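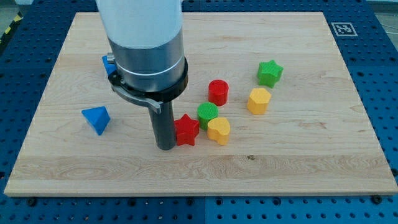 El objetivo del proyecto era que un brazo robótico pudiera ordenar piezas pequeñas por forma y color trabajando en un taller compartido, sin jaula y sin un ordenador dedicado. Lo desarrollamos Baltasar Cantero y Oleksandra Dovhaniuk en el taller Tumutholm, como trabajo final de la asignatura de Automatización. La zona de trabajo es una tabla de madera clara puesta sobre la mesa azul perforada, con las piezas encima: estrellas, cilindros, un hexágono, un corazón y la pirámide azul, que es la que más problemas nos dio. El marcador cuadrado en blanco y negro que queda detrás de la tabla sirve de referencia para la cámara, y si alguien lo mueve hay que repetir la calibración.

1. Punto de partida

En junio presentamos una propuesta más ambiciosa, con cinta transportadora y dos brazos. El tutor nos pidió que la redujéramos y se quedó en una sola mesa y un solo brazo. El presupuesto aprobado fue de 400 euros, sin contar el brazo, que pertenece al taller. Gastamos casi 400, sobre todo en material para el dedo de la pinza y en una fuente de alimentación que tuvimos que comprar dos veces por un error nuestro con el voltaje.

2. Montaje

La mesa perforada permite atornillar cualquier cosa en posiciones repetibles. La tabla no va fija a los paneles, pero apoya siempre en el mismo sitio. Elegimos madera porque la superficie azul confundía al programa de visión: la pirámide se perdía contra el fondo. Con la madera clara el contraste mejoró en todos los colores menos en el amarillo, que con luz lateral se sigue detectando mal. La solución provisional fue usar solo la luz del techo.

El dedo es largo y de punta redondeada. La primera versión era más corta y obligaba a bajar demasiado la muñeca, de modo que el cuerpo del brazo tapaba la mitad de las piezas. Con la versión larga todavía hay zonas ocultas, según la postura. El programa toma la lectura con el brazo apartado y guarda las posiciones antes de acercarse.

3. Programa

Está escrito en Python y se divide en tres módulos: visión, planificación y movimiento. El de visión separa primero por color y después compara el contorno de la cara superior con una plantilla. El módulo de planificación, que llamamos Sarkar, decide el orden. Empieza por las piezas aisladas y deja para el final las que están juntas, porque al acercar el dedo a un grupo es fácil empujar la pieza vecina.

4. Pruebas

Hicimos 15 sesiones con las piezas repartidas a mano. En total el brazo intentó 855 movimientos y completó bien 524. El resto se reparte entre piezas mal identificadas, piezas empujadas fuera de su sitio y paradas por límite de fuerza. No registramos el motivo de cada fallo en las primeras sesiones, así que no podemos dar un porcentaje fiable por causa.

La pirámide cambia de contorno según la cara sobre la que descansa. El programa la confundía con un trozo de estrella y a veces no la veía. Añadimos varias plantillas y mejoró, aunque sigue siendo la pieza con peor resultado. Los cilindros son los más fáciles, ya que da igual cómo estén girados. El corazón se coge bien si el dedo entra por el lado de la punta.

5. Problemas pendientes

La calibración dura poco. El taller se usa a diario y la mesa recibe golpes, por lo que convendría atornillar el marcador. Tampoco hemos resuelto el caso de dos piezas del mismo color en contacto, que la visión toma por una sola. Baltasar probó a separarlas con un empujón previo y funcionó con los cilindros, pero no con las estrellas, que se enganchan por las puntas.

El código y los planos del dedo quedan en el armario del taller, en la memoria marcada «Jenville», junto con las hojas de cada sesión. Las hojas de las dos primeras están incompletas.

Entregado el 5 de octubre de 2023.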